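New year, old Xeon

Posted Jan 1, 2024

Happy New Year! Some people start January with a run. I started mine elbow-deep in an old workstation, and I had the best time.

If you've been reading since June, you know the machine I mean. It's the Dell I picked up from the Lightfoot surplus sale, the one I named Lidard because every computer in this house gets a name and I was running out of good ones. It does all the photo backups and it also runs Bindeo, my little homemade catalog of every seed packet I own (2,229 entries and still growing, please don't judge me). Lately the fans had been roaring every time I rebuilt the index, so I decided it was time to pull the processor, clean everything up and put fresh paste on it.

I'd been putting this off for weeks. The cooler scared me a little! On a board like this everything is packed in tight, with memory slots on both sides of the socket, and I kept imagining myself slipping with the screwdriver. But the screws let go nicely once I backed them off a bit at a time, going corner to corner, and then the cooler needed a gentle twist before it wanted to lift. 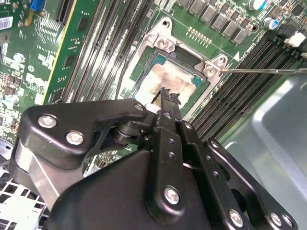 White thermal paste all over the heat spreader, with the silver frame still closed around it.

Look at that mess! I love this part. There's something so satisfying about a smeary old chip and knowing you're about to make it shine. My method is nothing fancy: a coffee filter, a splash of high-strength isopropyl alcohol and a lot of patience. Coffee filters don't leave fuzz behind like paper towels do. Wipe in one direction, fold to a clean bit, wipe again. I also keep a few cotton swabs close by for the corners, and I throw them out the second they turn gray, otherwise you're only moving the stuff from one place to another.

A word on memory, while we're in there. Take a picture before you pull any sticks, or put a bit of masking tape on each one with the slot number. I didn't do that the first time I worked on a board like this and spent a whole evening shuffling sticks around to get them all recognized. Now I label everything, even the screws (an old muffin tin is perfect for this, one cup per step).

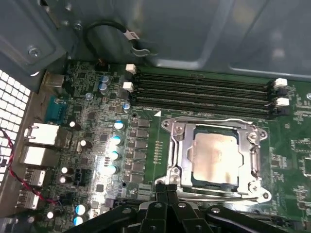 I also want to put in a good word for light. Do yourself a favor and move the lamp around as you go. Metal throws glare right back at you, and from one side a heat spreader can look spotless while from the other you see every streak you missed. I must have thought I was finished four times, and then I'd tilt my head and groan and reach for another coffee filter.

Next comes the lever. It's stiff, and the first time you work one it feels like you're about to break something expensive, but go slowly and keep your thumb on it so it doesn't spring up. Once the load plate is open, the processor comes straight up. Hold it by the edges only, and don't drag anything across the contacts in the socket. Those are the part I'm truly careful with. 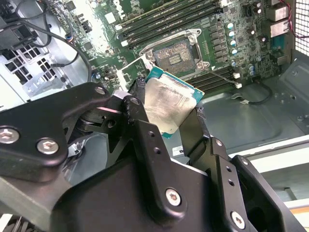

My friend Wichai Nuchit got me into all this, and his rule is to clean around a socket with the tiniest amount of alcohol and never, ever scrub. I stick to that. If there's residue near the contacts, I'd much rather spend 16 minutes dabbing at it than one second regretting it! He also talked me into Zerkusen paste, which comes in a skinny tube and spreads beautifully. A small dot in the middle is plenty.

Putting the chip back is the easy bit, but check the orientation before you let it down. There's a little triangle printed on the board by the socket, and the notches have to line up too. It should settle in with no pushing at all. If it feels like it needs a shove, lift it out and look again. 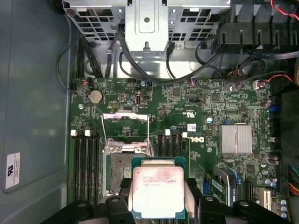 Then plate down, lever down, paste, cooler, and all those screws corner to corner again, only this time tightening. I did mine in 2 rounds so the pressure stayed even. Power cable in, deep breath, button... and up it came on the first try! I may have done a small dance.

The index rebuild is running as I type this and I can hear the kitchen clock over the fans, which I couldn't before. Next up is the dust in the power supply, and after that I have a drawer of 400 unlabeled bean seeds to enter into Bindeo. If you've got a favorite paste or a trick for that stiff lever, tell me in the comments!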